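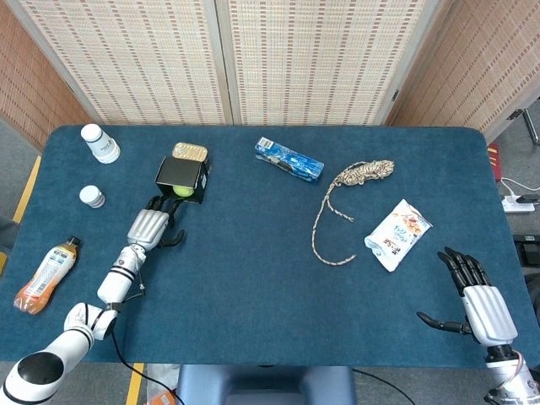
*Arbeitsplatz Zikitz: linke Hand am schwarzen Kasten, darin der Tennisball*

**Betreff:** Re: [Fernsteuerung-Liste] Vorgaben für die Aufgabe »Ball und Kasten«

Sehr geehrte Damen und Herren,

zur Anfrage der Arbeitsgruppe Lutis nimmt die Koordinationsstelle Zikitz wie folgt Stellung. Die Anfrage ist zur besseren Nachvollziehbarkeit auszugsweise wiedergegeben.

> Arbeitsgruppe Lutis schrieb:
>
> Für die Aufgabe »Ball und Kasten« sind je Standort 200 ferngesteuerte Vorführungen vorgesehen. Bei der Durchsicht der ersten 90 Aufzeichnungen haben wir festgestellt, dass Anfangsstellung und Abbruchregel unterschiedlich gehandhabt werden. Wir bitten um Klärung der folgenden Punkte:
>
> 1. Darf der Ball zu Beginn an beliebiger Stelle auf dem Tisch liegen?
> 2. Sind die übrigen Gegenstände zwischen zwei Vorführungen umzustellen?
> 3. Wie ist mit Vorführungen zu verfahren, in denen die bedienende Person nachgreift?

**Zu 1.** Der Ball darf frei platziert werden, sofern er von mindestens einer Hand ohne Übergabe erreicht werden kann. Ein Abstand zur Hand ist nicht vorgeschrieben; auch Anfangsstellungen, in denen der Ball unmittelbar neben den Fingern liegt, sind zulässig. Die Öffnung des Kastens muss der bedienenden Person zugewandt sein. 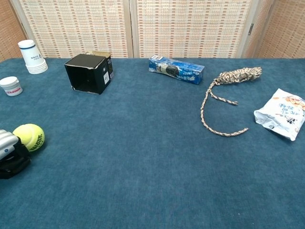
*Ball neben dem Greifer, offener Kasten an der hinteren Tischhälfte*

**Zu 2.** Becher, Karton, Seil und Snacktüte gelten als Beiwerk. Sie verbleiben innerhalb eines Blocks von neun Vorführungen an ihrem Platz und werden erst danach neu angeordnet. Verschiebt die Hand einen dieser Gegenstände während der Vorführung, so ist er nicht zurückzusetzen. Das lose Ende des Seils darf in der freien Tischfläche liegen, jedoch nicht unter dem Ball.

**Zu 3.** Nachgreifen ist ausdrücklich zulässig und führt nicht zum Ausschluss. Die Standorte Ogola und Wosley hatten solche Aufzeichnungen bislang verworfen; wir bitten darum, sie wieder aufzunehmen, soweit sie noch vorliegen. Auszuschließen sind Vorführungen, die länger als 80 Sekunden dauern oder in denen der Ball den Tisch verlässt.

Ergänzend weisen wir auf folgende Punkte hin:

- Die Vorführung beginnt, sobald beide Arme in Ruhestellung sind, und endet mit dem vollständigen Öffnen der Finger nach dem Ablegen des Balls.
- Die nicht beteiligte Hand bleibt über dem Tisch und wird möglichst wenig bewegt. Ein Ablegen auf der Filzfläche ist gestattet.
- Ein Wechsel der bedienenden Person ist nur zwischen zwei Blöcken vorzunehmen und im Protokoll zu vermerken.
- Die Geschwindigkeit der Bewegung wird nicht vorgegeben. Wir bitten jedoch, ruckartige Korrekturen kurz vor der Kastenöffnung zu vermeiden – sie haben sich beim Anlernen als hinderlich erwiesen.

Die Frage, ob die Aufgabe künftig auch mit der zweiten Hand allein vorzuführen ist, wird derzeit noch geprüft. Bis zu einer Entscheidung bleibt die Wahl der Hand den Standorten überlassen.

Rückmeldungen richten Sie bitte bis Freitag, 12 Uhr, an diese Liste. Von Einzelzuschriften an die Koordinationsstelle bitten wir abzusehen.

Mit freundlichen Grüßen

Koordinationsstelle Zikitz
Bereich Vorführung und Fernsteuerung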